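Call for participants: home laundry diary study, Stoltville and Hovland

26 April 2020
By the Ploltis study team

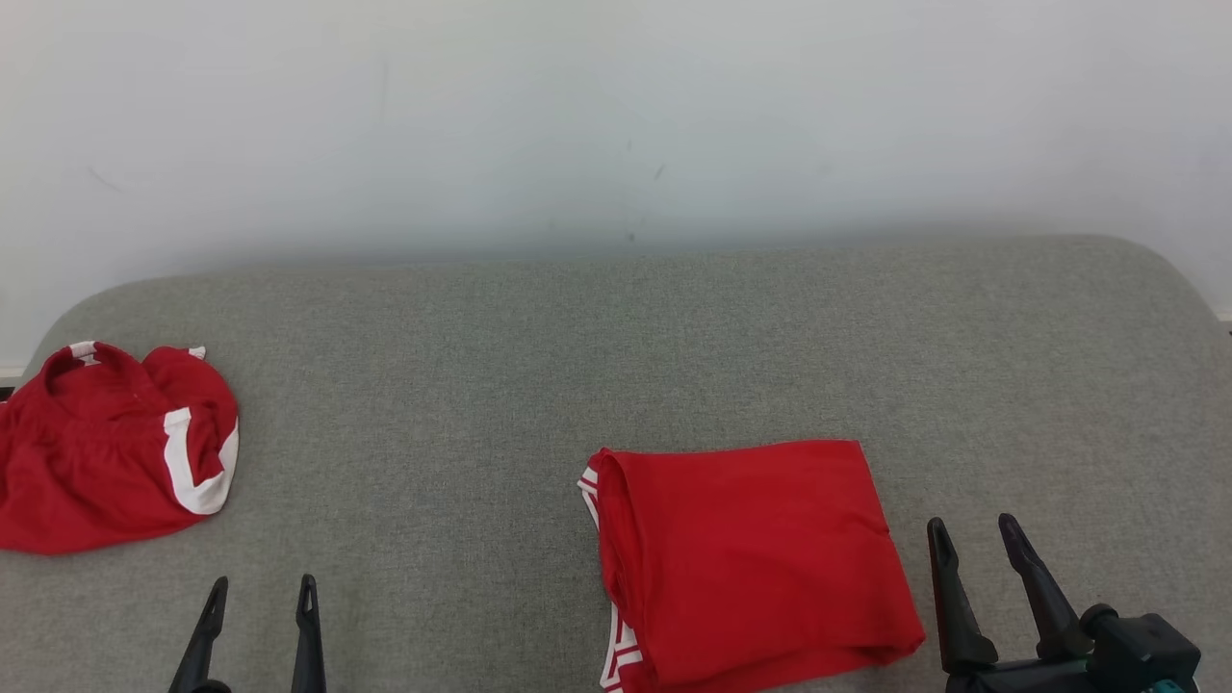
Two red garments with white trim, one of them folded.

Ploltis is looking for households to keep a diary of their washing, drying, folding and mending. The study is called Ziltico. It is open to people living in Stoltville or Hovland, in any kind of home, who do at least part of their own laundry. All of it is done from home, by post, telephone and email. We will not visit you and you will not need to travel.

What the study is about

We want to know how long everyday clothes last and what wears them out. Most of what is written on care labels is based on tests in which a garment is washed again and again under the same conditions. Ordinary homes are less regular. A school jumper might be washed twice in one week and then sit at the bottom of a drawer until the next term. A football shirt may be soaked in a bucket first, or go in with the towels. Some people iron everything and some people do not own an iron. We would like a record of what is done, written down at the time by the people doing it.

We ran a small trial in February with a shorter version of the diary. The people who took part told us that the page for hand washing was too cramped and that there was no place to record clothes passed on to a brother, sister or neighbour. Both have been changed. The pages on drying have been split into indoor and outdoor, and there is now a spare sheet at the back for anything that does not fit elsewhere.

Who can take part

You can take part if you:

- are aged 18 or over
- live in Stoltville or Hovland and expect to stay at the same address while you keep the diary
- wash clothes at home or at a launderette, by machine or by hand
- can write in English, or have someone in the household who can write the entries for you

One adult in each household signs up and is responsible for the diary. Other people in the home, including children, can help fill it in. We need homes of all sizes. People who live alone and people in shared houses were under-represented in the trial, and we would be glad to hear from more of them. We would also like more replies from Hovland, where very few homes took part.

You do not need to be good at laundry, or to have any special equipment. Please do not buy anything for the study, and do not change your washing powder, your machine settings or your habits on our account.

Who cannot take part

We cannot accept households that take in washing for payment, or homes where all the laundry is sent out to a service. Employees of Ploltis and people who live with them are also excluded. If you took part in the February trial you are welcome to apply again, but please say so on your application, as you will be placed in a separate group.

What you will be asked to do

The diary lasts 10 weeks. At the start you choose garments from your household that are worn and washed regularly. They can belong to anyone in the home. Good choices are T-shirts, school tops, work shirts, pyjamas, sports kit and jumpers. Please leave out anything very valuable, anything that can only be dry-cleaned, and underwear.

We will send you cloth tags with a letter on each, which you sew or pin inside the garment. Safety pins are supplied. If a tag comes off in the wash, make a note of it and put it back on.

Each time a tagged garment is washed, you fill in one line of the diary. The line asks for:

- the tag letter
- machine or hand wash, and the temperature if you know it
- what you washed it with
- how and where it was dried
- whether it was ironed
- how it was put away (folded, hung up, left in a basket, put straight back on)
- any damage or repair

A line takes a minute or so once you are used to it. If you miss one, leave it blank and carry on. Please do not fill in missed washes from memory several days later. A gap is easier for us to deal with than a guess.

There are also 2 telephone interviews, one in the first week and one after the diary is finished. In the first we go through your choice of garments and make sure the pages are clear. In the second we ask how you found it and whether anything unusual happened, such as a broken machine or a house move. Calls are made during the day or in the early evening, at a time you choose.

At the end you post the diary and tags back in the prepaid envelope. You keep your clothes. We do not ask for them at any stage, even if they are worn out.

Photographs

Photographs are optional. If you are willing, we would like pictures of each garment at the beginning and at the end, laid out on a plain surface in daylight. A bed, a table or a clean floor will do. A phone camera is good enough. Please take them without anyone wearing the clothes, and check that there are no letters, addresses or name labels showing. You can take part in full without sending any photographs and the payment is the same.

Payment

Each household that completes the diary receives a shopping voucher. The amount and the list of shops are given in the information sheet, which you will have before you decide. Households that stop early but return the pages they have filled in receive a part payment. We do not pay for water, electricity or washing products, but postage is covered throughout. If you receive benefits you may want to check whether the voucher needs to be declared.

Current arrangements

All materials are sent by post. Please allow extra time for delivery. If you are staying at home and washing different clothes from usual, or washing more or less often, you can still take part. The first page of the diary has a box where you can tell us about this.

If somebody in your home is ill, or you are looking after someone and have too much to do, you can pause the diary and start again later. Write "paused" across the line and leave the rest blank. You do not need to tell us the reason. If you usually use a launderette and it is closed, record whatever you do instead.

Your information

We keep your name, address and telephone number so that we can post things to you and ring you up. These are stored apart from the diaries, which carry only a household number. Contact details are destroyed once payments have been made. The diaries are kept for further study, and lines from them may be quoted in reports without saying who wrote them. Please avoid writing the names of family members in the diary. "Eldest child" or "my flatmate" is enough.

Ziltico aims to collect 4000 diary lines in total. The results will be written up in a short report in plain English and a copy will be posted to every household that asks for one.

You can withdraw at any point, including after you have sent the diary back, up until the contact details are destroyed. After that we have no way of telling which diary is yours.

How to apply

Write to us by email or post, or leave a message on the Ploltis study line. Please give:

- your name and full postal address
- a telephone number and the best times to ring
- the number of people in your household, and how many are under 18
- whether you wash at home, at a launderette or both
- whether you took part in the February trial

We reply to every application. If you are suitable we will post you the information sheet and a consent form. Read both before you sign anything, and ring us if any part is unclear. The diary, tags and pins are sent when we have your signed form. Sending in an application does not commit you to taking part.

If we have more applications than places, we will choose so as to get a mixture of household sizes and a fair split between Stoltville and Hovland. Those who are not chosen will be put on a waiting list, unless they ask us not to.

Questions we have been asked

Can I tag clothes that are already old? Yes. Put down the age as best you can on the first page. Second-hand clothes are fine too, and there is a box to tick for these.

What if a garment is lost, outgrown or given away? Write down when it happened and carry on with the others. You do not need to replace it.

I share a machine with neighbours. Does that matter? No. Note it on the first page.

Can two people in the same shared house apply separately? Only one diary can be kept at each address, but you can keep it jointly. The voucher is sent to the person who signed the form.

Is there a large-print diary? Yes, and a version on cream paper. Ask for either when you apply. The first interview can also be done by email if you find the telephone difficult.

Do I have to fold things in a particular way? No. Do whatever you normally do and write it down.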